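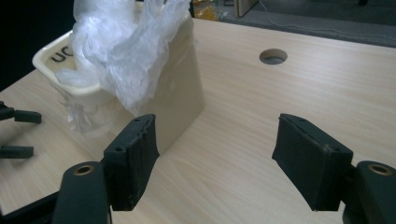
I have been promising myself a proper desk since July, when Mehrangiz came to stay and I had to clear two boxes of wool off the old one so she could write her postcards. The old one was my aunt's and very dark, and in the afternoons it seemed to swallow whatever light came in. I wanted something pale this time, and pale is what I got – soft beige and cream, with a fine grain that runs from left to right in long thin lines. I keep stroking it like a cat!

It came to 109 pounds with delivery, from Gistenero, after a good deal of dithering over a smaller one by Florik (lovely legs, but I'd never have fitted my sewing machine and a cup of tea on it at the same time). Sofia helped me get it up the stairs, and we had to take the bedroom door off to get round the corner. The door is still leaning against the landing wall, if I'm truthful, and I'm rather getting used to it.

Now comes the part I always find hard, which is deciding what goes back. My rule for the moment is that the lamp, the pencil pot and whatever I'm working on may live on the desk, and everything else has to find a drawer. The button tin has gone in the bottom one, along with 300 envelopes I bought for a Christmas letter that never got written.

Shahla says I should wax it before I put anything down for good, and Elaheh says leave it well alone and use a coaster. I've bought the coasters, anyway – green felt ones, from the shop by the station.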